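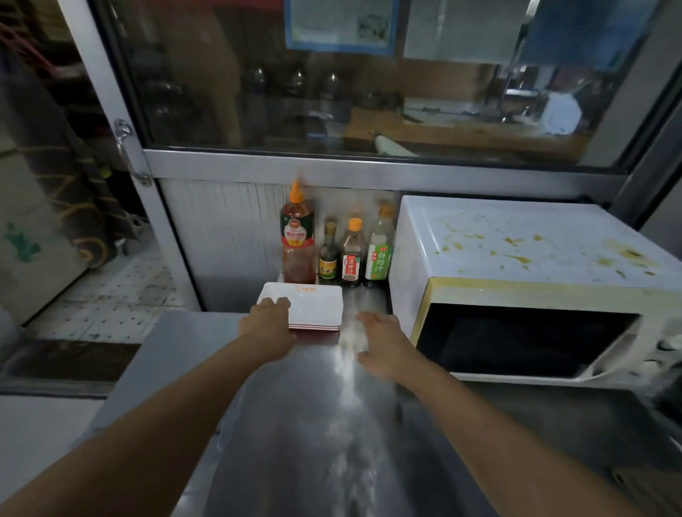

White trays on the steel counter, bottles lined up behind.

From: Euan Gunn
To: kitchen-share list
Date: October 26, 2022
Subject: Re: Re: sourdough schedule, and who moved my starter

Kasprzak wrote:
> I keep reading that you have to feed a starter every 12 hours or it
> dies. Mine lives in the fridge, I feed it when I remember, and it
> still makes bread. Am I doing this wrong or is the internet? Also the
> last two loaves came out flat as a doormat and I would like to blame
> somebody.

The internet, mostly. I left mine at the back of the fridge for all of July, under a layer of gray liquid that smelled like a paint store, and it was back to doubling after a few days of regular meals. Pour off the liquid or stir it in. People have strong feelings about which, and I have baked both ways and could not tell you which loaf was which.

The flat loaves are another matter. You said in your first message that you take the starter out, feed it once and mix the dough the same evening. Mine sulks if I do that. Give it 2 feeds on the counter first, and don't mix until it has doubled and the top is domed. If it has already sunk back down the jar, you missed the party and should feed it again.

The other suspect is the recipe. The one you linked says "let rise 90 minutes," which I assume was written in a greenhouse. My kitchen is cold from now until spring and the same dough takes most of the day. Watch the dough and ignore the clock - a straight-sided container with a rubber band around it at the starting level works better than any gadget I have bought, and I have bought several.

I wouldn't change flour yet. Brurkus swears by rye in the feed, and a spoonful does seem to perk things up, but if you change three things at once you'll never know what fixed it. He also names his starters, so weigh his advice accordingly.

If the next one is flat too, slice it thin, toast it hard and call it crackers. I got through most of last winter that way and had compliments.

Euan

PS. The offer of spare starter stands. Bring a jar with a lid this time.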